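Keeping food waste down in a shared student kitchen

Project report, second year, Household and Consumer Studies
Farzad Parsa
Supervised project, Amaral building

1. Background

The kitchen on the second floor of Amaral is shared by 15 students. It has two fridges, one tall freezer and a row of lockable cupboards. Everyone buys their own food and almost everyone cooks for one. The bin for food scraps is emptied by the cleaners twice a week and it is nearly always full by then.

I chose this subject after living on the same floor for a year. I wanted to find out how much food was being thrown away, what kinds of food it was, and whether a few cheap changes to the kitchen would make a difference. I did not want to test anything that depended on people attending meetings or filling in long forms, as earlier attempts at this in our halls had stopped after a week or two.

2. What I read first

Most of the advice for households is written for families. It talks about planning a week of meals, making a list and cooking in large amounts. This is hard to apply in a shared kitchen where one person has a single fridge shelf and a quarter of a freezer drawer. Packet sizes are also a problem. A bag of salad or a loaf is too much for one person before it goes off, and the smaller packets cost more for the weight.

I found less written about shared kitchens. What there was mostly dealt with cleaning and arguments.

3. Method

The project ran for eight weeks during term. For the first four weeks I changed nothing. I put a kitchen scale and a lined caddy next to the sink and asked people to put all food waste in the caddy. I weighed it every evening at nine and sorted it into five groups: bread, vegetables and fruit, dairy, cooked leftovers, and other. Tea bags and peelings were weighed separately and are not in the results.

At the start of week five I made three changes. One shelf in the left fridge was marked as a sharing shelf, where anything could be taken by anyone. A roll of labels and a pen were tied to the fridge handle so that leftovers could be dated. Bread went into the freezer by default, in a drawer I cleared for it with the agreement of the floor.

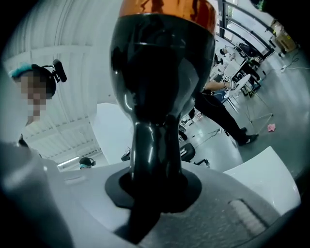

I also gave a short questionnaire to the floor at the beginning and the end. It had six questions and took two minutes. All 15 residents answered the first one and 13 answered the second.

4. Results

In the first four weeks we threw away 40 kg of food that could have been eaten. Bread was the largest group by weight, followed by vegetables and fruit. Cooked leftovers came third – mostly rice and pasta. Dairy was small, but it was often thrown away unopened.

In the second four weeks the total fell to 27 kg. Nearly all of the drop came from bread. Cooked leftovers went down slightly. Vegetables and fruit hardly changed, and in week seven they went up when several people went home for the weekend and left full shelves behind.

The sharing shelf was used more than I expected. In the second questionnaire ten people said they had taken something from it and seven said they had put something on it. Two people said they did not like eating food when they did not know who had bought it.

The labels were used well for the first fortnight and then less. By the last week most of the boxes in the fridge had no date on them.

5. Comparison with Idden

A friend in the Idden building let me weigh the waste from her floor on one Saturday, to see whether our kitchen was unusual. Their caddy held much the same mix as ours, with more fruit. One day is too little to draw anything from, so I have left it out of the totals.

6. Problems

The biggest weakness is that people knew I was weighing the caddy. Some may have been more careful for that reason, or used the bins in their rooms. The two halves of the project also fell at different points in the term, and people cook less when deadlines are close. I missed two evenings in week three, and on those dates the waste was weighed together the next day.

The scale only showed steps of 5 g, which was good enough for this purpose.

7. What I would do next

The bread drawer cost nothing and has stayed in use since the project finished. I would like to see it tried on the other floors of Amaral. For vegetables, the next step could be buying together: one bag of onions or carrots split between four or five people. I asked about this in the second questionnaire and eight people said they would try it if someone else kept track of the money.

The daily weights and both sets of questions are in the appendix.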